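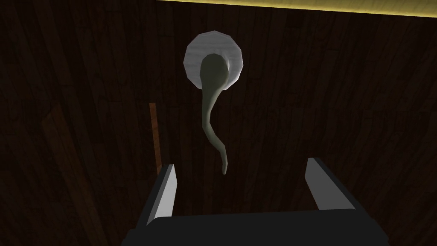
Plerkus: corpus de recetas domésticas manuscritas

Plerkus reúne transcripciones de recetas procedentes de los cuadernos de la familia Szczepańska y del fondo Pristard, con anotación de ingredientes, cantidades y operaciones. Contiene 424 recetas. El material original está en polaco y en inglés; la traducción al español es nuestra y se distribuye en un campo aparte.

Estado

Versión 2, publicada el martes, 15 de agosto de 2023. Sustituye por completo a la anterior. Los identificadores se mantienen, salvo en las recetas que se han dividido (véase "Recetas compuestas").

Contenido del paquete

recetas.csv – una fila por receta, con los metadatos y el texto completo.
ingredientes.csv – una fila por mención de ingrediente.
pasos.csv – una fila por operación, en el orden en que aparece en el cuaderno.
equivalencias.csv – tabla de medidas caseras y su conversión.
notas.txt – dudas de lectura que siguen abiertas.

Todos los archivos están en UTF-8, con punto y coma como separador y comillas dobles en los campos de texto. El decimal se escribe con coma. Quien abra los CSV con una hoja de cálculo configurada en inglés tendrá que indicarlo al importar.

Campos de recetas.csv

id: identificador estable. No codifica nada.
cuaderno: signatura del cuaderno de origen.
folio: folio o página, según la numeración del propio cuaderno. Vacío si no la tiene.
titulo_original: tal como figura, con sus abreviaturas.
titulo_es: traducción.
texto_dipl: transcripción diplomática.
texto_norm: transcripción normalizada.
texto_es: traducción del texto normalizado.
mano: letra que identifica a la persona que escribe, cuando se distingue.
confianza: alta, media o baja.

Criterios de transcripción

La transcripción diplomática conserva ortografía, tachaduras y saltos de línea. Las tachaduras legibles van entre corchetes angulares dobles; las ilegibles se marcan con tres puntos entre corchetes. Las manchas que afectan a la lectura se registran en notas.txt y no en el texto.

La versión normalizada desarrolla las abreviaturas y unifica la grafía de los ingredientes. No corrige cantidades, aunque parezcan erróneas. Hay una masa de levadura que pide más sal que azúcar y así se ha dejado.

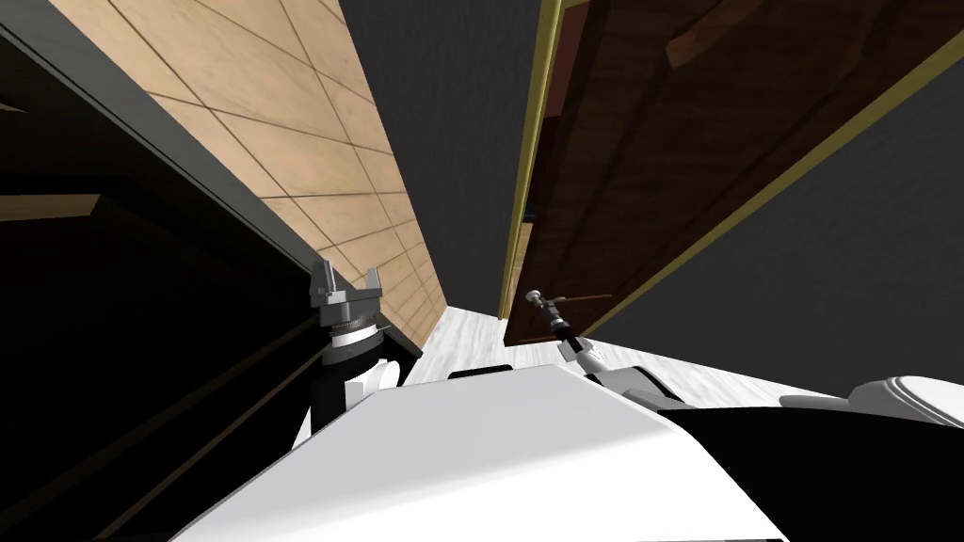
El vocabulario de las operaciones es cerrado. Se distingue "cocer" de "hervir" solo cuando el original lo hace. "Reposar" incluye el levado si el texto no usa un verbo específico, y "tamizar" cubre también el paso por un paño. Las operaciones implícitas no se anotan: si la receta dice "las manzanas peladas", no hay fila para pelar.

Medidas

La unidad normalizada es el gramo para sólidos y el mililitro para líquidos. El vaso de los cuadernos Szczepańska se ha fijado en 240 ml a partir de una anotación marginal de la mano B – en el fondo Pristard no consta ninguna equivalencia y el campo queda vacío. Las expresiones "una pizca", "al gusto" y "lo que admita" se conservan como texto y nunca se convierten.

Recetas compuestas

Cuando una receta incluye otra (relleno, glaseado, caldo), la parte incluida recibe identificador propio y se enlaza mediante el campo contiene. En la versión anterior estos casos se trataban de manera desigual, sobre todo en los hojaldres.

Control de calidad

Bożena Pawłowska transcribió los cuadernos polacos y Bleddyn Morris los ingleses. Kazimiera Kaczmarczyk revisó una muestra de 100 recetas contra las imágenes de los originales. Las discrepancias se resolvieron en mayo; la mayoría afectaba a terminaciones y a fracciones mal leídas. Las recetas de confianza baja no deberían usarse para calcular proporciones.

Limitaciones

La datación es aproximada y no se incluye como campo.
Predomina la repostería. Las carnes están mal representadas.
La atribución de manos en el cuaderno de Surham es provisional.
La traducción de nombres de setas es dudosa en varios casos – consúltese siempre titulo_original.

Cómo citar

Pawłowska, B., Kaczmarczyk, K. y Morris, B. Plerkus: corpus de recetas domésticas manuscritas, versión 2.

Licencia y correcciones

Las transcripciones y traducciones se distribuyen con licencia CC BY 4.0. Las imágenes de los cuadernos no forman parte del paquete. Las correcciones se envían a Oliwia Głowacki, con el id de la receta, el campo afectado y la lectura propuesta.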